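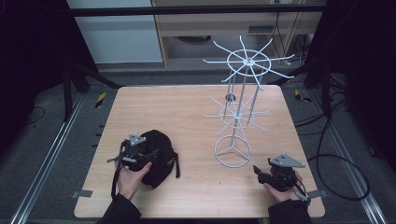

I have wanted a proper rotating stand for my necklaces and bag straps for so long, and last week I finally caved and bought one! If you have been reading for a while, you know the state of my closet door. Every hook had three things on it, and whatever I wanted was always on the bottom. My long bead strand had wrapped itself around a purse strap so many times that I wore the two of them together one evening and told people it was a look.

So, the stand. It's white wire, it sits on a round base, and it has two levels of arms. The top one has eight long arms that reach out like the spokes of a wheel, and the lower one has lots of shorter arms all the way around. I love the two sizes! When I was shopping I kept seeing stands where every arm was the same length, and I just couldn't picture my stuff on those. The long arms get the bags and scarves, the short ones get the small fiddly things, and I can see all of it at once.

I found it at Skokix, the little housewares place next to the dry cleaner. They had it folded up in the back behind a stack of bath mats and I nearly walked right past. I had gone in for drawer liners (which I forgot to buy, of course).

Setting it up was more fun than I expected. I did it on the table, and I'd tell anyone to do the same, at least the first time, so you're not crouching on the floor trying to see which rod goes where. Then I spent most of a rainy afternoon hanging things, taking them off and hanging them again. Bliss.

Some things I figured out along the way:

Start with the heaviest bag. My first try had all the light stuff up first, very pretty, and then I added my big tote and the whole stand leaned toward the window. Now the tote goes on one side and the black fabric bag goes straight across from it, and everything stays put.

Empty the bags. I know, I know. But I pulled a full water bottle, a paperback and 57 cents in pennies out of the tote, and it hung so much better afterward.

Hang soft bags by the short handle if they have one. A long strap swings down and catches on the lower arms when you turn the stand. If the long strap is all you've got, loop it over the arm twice – that takes up the slack and still comes off in a second.

Leave a gap. I wanted to fill every single arm, because they were there! But with a couple left bare I have a place to drop whatever I wore that day, and that one habit has kept the chair in my bedroom clear since Monday of last week... okay, mostly clear. There is a cardigan.

Scarves were the surprise. I had been folding mine in a Petrauskas shoebox on the top shelf and wearing the same two all year. Draped over the long arms they look like something in a shop window, and I've already worn a green one I forgot I owned. The thin ones do slide off if you fold them exactly in half, so I tie those in a loose knot and they behave.

The earrings are still a problem. Hoops hang fine on the short arms, but studs have nowhere to go, so for now they're living in an egg cup on the dresser. I've seen people hang a strip of felt from a stand like this and pin the studs through it, and I'm tempted to try with a leftover piece from my pillow project. Has anyone done this? Does the felt curl up at the bottom?

I'm also trying to decide where it should live for good. It fits in the bedroom corner, but the hallway gets the nice morning light, and I like the thought of grabbing a bag on my way out the door. The catch is that the hallway is narrow and those top arms stick out at just the right height to snag a sleeve. I'll give the corner until July and then see if I'm still happy with it.

Next up is the belt drawer. It's bad in there. I'll take pictures before I start, so you can all feel better about your own.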